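Perrin Hand-Held Gripper - Build Kit
Sold by Hekbridge Workshop Supply

The Perrin is a two-finger gripper you work by hand. It is meant for people building at home or in a shared shop who want to try out a grip before they put it on an arm. The kit comes unassembled. Victor Mushi drew the linkage and Quyên Bạch keeps the build notes up to date.

The fingers close on a set of flat black arms that turn on pivots. Set the pivots snug but free. If an arm drags, back the screw off a quarter turn and work the handle a few times before you try again.

Cloth is a good first test. Pick up one fold, close the pads on it and lift slowly.

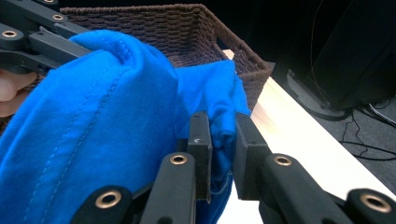 Thick seams need a firmer squeeze than a single layer does. If cloth slides out, check that the pad faces meet flat - a pad that leans even a little will hold only at one edge. Loosen it, press both pads together by hand, and tighten again.

What you get
Linkage arms and handle parts, unassembled
2 finger pads
15 pivot screws, including spares
Printed build notes

What you need
Small hex keys
Thread locker
A clear tabletop to work over, with a light on it

Build time is about 6 hours for a first build. Leave the thread locker overnight before you load the pads.

Setting the pads
Hold the gripper low over the table and open it all the way. Look between the fingers and compare the angle on each side. Adjust the side that is off, then close and open it again.
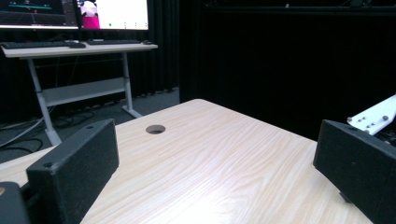 Price and orders
The kit is $54 plus shipping. Replacement pads are sold in pairs. Kits ordered before January use the older pad screws, so say which you have when you order parts.

Page updated Tuesday, April 4, 2023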